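03/01/2020

Parts desk, second try at the sorting tray

Today I continued with the small parts. Since the move from the old room everything was in two big bags, and Sólveig lost half a morning looking for one fuse holder. So we agreed that the small packages go into a divided tray and stay there, also when somebody is in a hurry.

The tray is the cardboard one which came with the Lekota order. I wanted first to throw it away, but the compartments have a good size for our small bags. It has one weak point: the dividers are only pushed together, and if you lift the tray by the middle they come up. Please lift it from the two ends.

How I sort now:
Back rows – what we use every week.
Front rows – spare parts and things waiting for a label.
Anything with a cable longer than 15 cm does not belong in the tray. It lies over the other compartments and then you can't see what is under it.

I asked Signe if we should sort by value or by supplier. She prefers supplier, because the Zenport and Nurko bags have almost the same number printed on them and she has mixed them 2 times already. I think value is faster when you are building something. We did not decide. For the moment it is by value, and I write the supplier on the bag with a pen.

The list is in the shared folder, file name "tray_list". One line for each compartment, counted from the back left corner. When you take the last piece, write zero in the line, do not delete the line. Last time the lines were deleted, all the numbers after them were wrong and I had to check the whole tray again.

Resistors 1000 ohm: Mogens says we have enough until the end of February. I have my doubts, but I did not order more.

The desk itself is still too full. The laptop needs to stay because of the list, and the router also, until we get a shelf for it. I would like the router power cable to go behind the desk, it now goes over the front edge and I catch it with my sleeve. Eun-seong has cable clips at home and will bring a few.

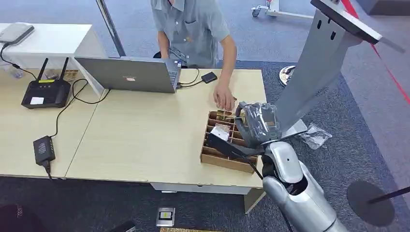 Parts desk with the tray, laptop and router.

Some things I noticed for next time. The labels from the Kusenura printer do not stick well on cardboard, they curl after one day. On the plastic bags they are fine. Maybe I will write directly on the dividers with a thick pen, but then it is difficult to change the order later.

To do:
- Ask Nanna for the key to the tall cupboard, I want to see if there is a second tray.
- Order bags with zip, small size, 12 packs.
- Decide value or supplier (Signe and me).
- Find a lid. The tray is open and dust comes in. A flat piece of cardboard is enough for now.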